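**Notes from the Hasent workshop, 8th November**

The gripper is on its second version now, and I want to write down where we are before the next open evening.

For readers who joined after February: we are building a hand-held gripper with a camera on it, so that a person can pick up things at home and the recording can later teach the Nokau arm in our workshop to do the same. The arm is slow and a little noisy, but it works. The tool was the harder part. The first version had straight jaws, and they closed well on boxes and cups. With cloth they were very bad. The fabric slipped out from the side, or both pads pushed it away.

In version 2 we changed the linkage, so the pads come in at an angle. We also gave them ridges, which we printed in a softer material. This took eight prints until the pads did not come off the joints. I thank everybody who gave back their printer time for this.

The electronics did not change. The Aliyu board still sits in the handle and still needs the long cable. If you take the tool home, please take the cable too, it is in the green box under the bench.

We have now 137 recordings of cloth, most of them made in members' homes. Our goal is 2000 before we train again. It sounds like a lot, but one recording is short, and the new jaws make it less tiring for the hand.

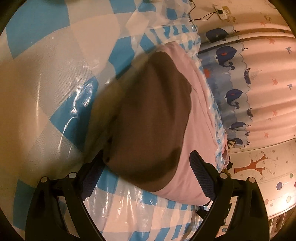 *Photo: gripper camera, version 2 / Hasent workshop newsletter*

With the jaws wide open there is enough space between the pads to see the pink fabric and the checked sheet under it. I am happy with this gap. In the old version the pads covered too much of the view. The shiny plastic gives strong white reflections, and I would like to have more recordings on such surfaces, also with the lamp in different places.

Still open: the left joint has some play, and the Tenard screws are too short for the thicker caps. I ordered longer ones. If you have M3 screws left over from another project, please bring them.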